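Ondeck Help Desk
Ticket 673
Site: Merville ferry terminal, restrooms and gate area
Product: Drurex touch-free soap dispenser, wall model
Status: Closed (reopened once)
Priority: Normal, raised to High after the floor got slippery

Entry 1 - opened by site, 6:40 a.m.
The dispenser by the far sink is giving out soap all by itself. It did it when I walked in, it did it when I walked out, and judging by the counter it spent the night doing it for an empty room. The sign above it says "touch-free", which I can't argue with.

The one next to it gives nothing at all unless you hold your hand flat and very still, like you're having it read. Passengers off the early boat gave up and moved on to the far sink, where there was plenty.

Tried so far: switched both off and on. Wiped the sensor windows with a damp cloth. Moved the wastebasket, in case the thing was trying to wash it.

Entry 2 - support
Thank you for contacting Ondeck. Please confirm that the unit is mounted at the correct height and has a full cartridge.

Entry 3 - site
It's where your installer put it. The cartridge was full when I left last night and is now mostly in the sink. It's the 472 ml one.

Entry 4 - support
Please read off the daily count: hold the reset button until the light goes green, then press once. Also check for shiny surfaces facing the sensor.

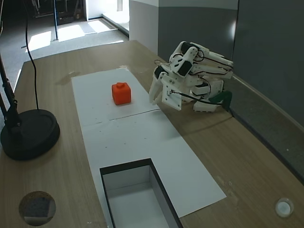 Folded arm, orange cube on the paper

Entry 5 - site, 11:15 a.m.
Far sink: 673 squirts since midnight. Middle sink: 109, which sounds about like a normal morning to me, so maybe people are holding still better than I gave them credit for. The counter on the near one is blank.

Shiny surfaces: it's a restroom. The faucet is shiny, the basin is shiny, the new splash panel is very shiny. The splash panel went up in May and the trouble started the same week. I'm only mentioning it.

Entry 6 - support
The splash panel may be reflecting the sensor beam. Please cover it with something dull for one hour and watch the dispenser.

Entry 7 - site
Taped a brown paper bag over the panel and stood there for an hour. Got some looks. The far sink fired twice, both times for people with hands. Took the bag down and it went off before I had finished folding it.

So we have our culprit. Can the sensor be turned down, or do I keep the bag?

Entry 8 - support
Range can be set to short, medium or long. Remove the front cover, find the small dial marked R, and turn it all the way left. Units from the Taipe batch ship on long. Please don't keep the bag.

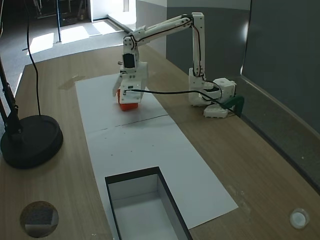

Reaching over the paper, green clamp at the base

Entry 9 - site, 2:30 p.m.
All 3 were on long. All 3 are now on short. Far sink is behaving. Middle sink works at a normal human distance. I suspect it was blinding itself on the faucet, and I'd like that added to the manual, which at present suggests "a comfortable environment".

Near sink is still dead. No light, no count, no soap. New batteries in, correct way around, checked twice.

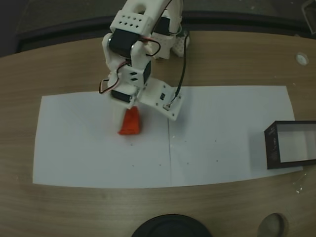
With the cover off the near unit, the pump lead turned out to be hanging free of its socket, so please tell me which way it goes back. The plug has no notch and fits happily both ways. It's a thin three-wire cable in red, brown and orange, same colors as the one looping off the left side of the white arm in the photo. I'd prefer not to find out by smell.

Entry 10 - support
Brown goes toward the batteries. Push until it clicks. If it doesn't click, push a little more.

Entry 11 - site
It didn't click, then it did. Green light, soap in the hand, counter at 1. Mopped the floor. Closing.

Entry 12 - reopened by site, 5:50 p.m.
The far sink just went off for a passenger's white raincoat. Dial is fully left. Do you have anything to the left of left?

Entry 13 - support
A matte sensor hood is being sent to Merville at no charge. Until it arrives, the bag is acceptable.

Entry 14 - site
Hood fitted. Bag retired. Please close.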